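件名: Re: [Emthorpe-ML] 古い缶や箱の整理、みなさんどうしてます?
差出人: Manju Tiwari
日付: 2023年8月27日
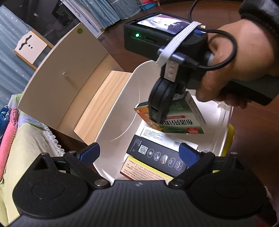
みなさん、こんにちは。Manjuです。Mizanurさんの投稿を読んで、うれしくなって夜中に返信を書きはじめたのですが、長くなりすぎて一度寝かせました。それでもまだ長いです、すみません!

Mizanur Bhattacharjeeさんの投稿:
> 5月に叔父の家を片づけて以来、文房具の空き箱と商品カタログが
> 部屋の半分を占めています。ペン先の箱、消しゴムの箱、糊の缶、
> それから文具店の値段表の束。数えたら箱だけで300ありました。
> 捨てる気はないのですが、どう並べればいいのか見当がつきません。
> メーカー別か、年代順か、大きさ順か。
> あと、セロハンテープで補修してある箱はどうするべきでしょう。
> はがしたほうがいいですか? テープが茶色くなって、縁から
> べたべたしています。
> それと、Hemminというメーカーをご存じの方はいますか。
> 叔父のペン先の箱はほとんどこれなんですが、検索しても何も
> 出てきません。

> 部屋の半分を占めています

300箱! いいなあ、というのが最初の感想です。しかも値段表つき。値段表は箱よりずっと残りにくいんですよ。店の人が使い終わったら捨ててしまうものなので、束で残っているなんて本当にすごいです。箱より先に値段表のほうを安全な場所に移してください。輪ゴムで留まっていたら、今日のうちに外してほしいです。古い輪ゴムは溶けて紙にくっつきますし、そうなると私の手には負えません(一冊だめにしました。思い出すたびに胃が痛みます)。

> メーカー別か、年代順か、大きさ順か。

私は物そのものは大きさ順、情報はメーカー別、という二本立てに落ち着きました。最初はきれいにメーカー別で棚に並べていたのですが、大きい箱の上に小さい箱を積んだり、その逆をやったりで、角がどんどんつぶれていくんです。それで全部やり直して、似た大きさのものだけを同じ容器に入れ、箱には直接何も書かず、中性紙の短冊に鉛筆で番号を書いて挟んでいます。番号と中身の対応は表計算ソフトの一覧表で管理しています。列は、番号、メーカー、品名、寸法、色、傷み、入手先、備考。備考の列がいちばん楽しいです。「ふたの裏に子どもの字で名前」とか「底に鉛筆で計算のあと」とか、そんなことばかり書いています。

年代順はあまりおすすめしません。というのも、年代がわかる箱のほうが少ないんですよね。後から推定が変わるたびに並べ替えることになります。私はGivowの消しゴム箱を長いこと戦前のものだと信じていたのですが、側面に郵便番号が印刷されていることに、ある晩ふと気づきました。何年も毎日のように見ていたのに! 一覧表の年代欄を直すだけで済んだのは、大きさ順にしていたおかげです。

> はがしたほうがいいですか?

これは迷いますよね。私の考えでは、粘着剤がべたついているものは隣の箱に移るので、まず隔離です。シリコン加工の紙(料理用のクッキングシートで代用しています)で包んで、ほかの箱から離しておく。はがすかどうかはその後ゆっくり決めればいいと思います。すでに乾ききって、フィルムだけ浮いているものなら、薄いヘラをそっと入れると外れることがあります。印刷面に貼ってある場合、私は触りません。ドライヤーで温める方法も見かけますが、インクごと持っていかれた経験があるので、どうでもいい箱で試してからにしてください。紙の修復に詳しい方がこのMLにいらしたら、ぜひ補足をお願いします。

糊の缶は別の部屋に置くのがいいです。中身が残っていると虫が来ます。でんぷん糊は特に。空に見えても、ふたの溝に残っていることが多いので、乾いた綿棒で溝をなぞってみてください。錆びている缶は水洗いしないほうが無難です。

> Hemminというメーカーをご存じの方はいますか。

知っています!! この一行のために返信したようなものです。うちにもHemminのペン先の箱が3つあります。濃い緑の紙箱で、ふたに羽根ペンと月桂樹の絵が入っていませんか? 小さな会社で、自社の工場は持たず、よそで作ったペン先を箱に詰めて売っていたらしい、というのが私の理解です。「らしい」と書いたのは、根拠が文具商のCuvbergが出していたカタログの短い紹介文だけだからです。そのカタログには商品が3,000点も載っているのに、Hemminの扱いはわずか4行。でもその4行に、箱の図柄が途中で変わったことが書いてあるんです。旧い図柄では羽根が左を向き、新しいほうでは右を向く。うちのは全部右向きなので、左向きの箱を一度も見たことがありません。

Mizanurさん、お願いです。叔父さまの箱の羽根はどちらを向いていますか? もし左向きが混ざっていたら、ふたの裏と底も見せていただけるとうれしいです。底に小さな数字が押してあるはずで、それが値段表の品番と合うなら、Hemminについて今までよりずっと多くのことがわかります。値段表にHemminの名前がなくても、Cuvbergの欄に混ざっている可能性があるので、そちらも見てみてください。

お返しに、Cuvbergのカタログの該当ページは喜んでスキャンします。紙がもろくて開ききれないので、のどの部分は少し影になりますが、字は読めます。ほかの方も必要なページがあれば遠慮なく言ってください。ペン軸の章は図版が細かくて、拡大して眺めているとあっという間に夜が更けます。

あ、それから前に話題に出ていた防虫剤の件ですが、私は結局、種類を混ぜないことだけ守って、容器ごとに一種類にしています。セルロイドの筆箱が入っている容器には何も入れていません。セルロイドは密閉もしないほうがいいと聞いて、ふたを少しずらしています。

一覧表のひな形も、よければお送りします。列の名前だけ入った空の表です。個人宛てにメールをください。

羽根の向き、楽しみに待っています!

Manju Tiwari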